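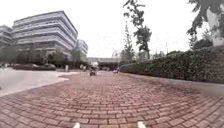
Hajnalka Kun wrote to ask if I'm still walking to choir practice, and whether it helps with learning the alto line. Yes and yes, my dear! I hum the whole way there and sing properly on the way home, when it's dark and I'm braver.

We're doing the Juhász setting this fall, the long one, 7 pages with hardly a breath in them. I've been taking it one page at a time (page four is a beast) and tapping the beat on my coat pocket. 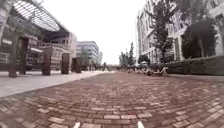 Brick walk, good for humming.

The trick that finally worked for me was saying the words first with no tune at all, slowly, like reading to a child. After that the notes seemed to know where to sit. 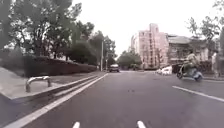

TRONMONT, October

First full rehearsal with the tenors tonight, and oh, what a sound when they came in under us! I lost my place twice from listening. There are 100 seats in the hall and I do hope we fill them.

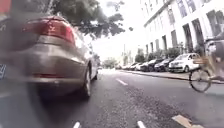 Vitalii Tkachuk says altos never get the melody, so why fuss over every note? Well, Vitalii, come and hear page six, we have it for 30 whole bars and I plan to enjoy each one.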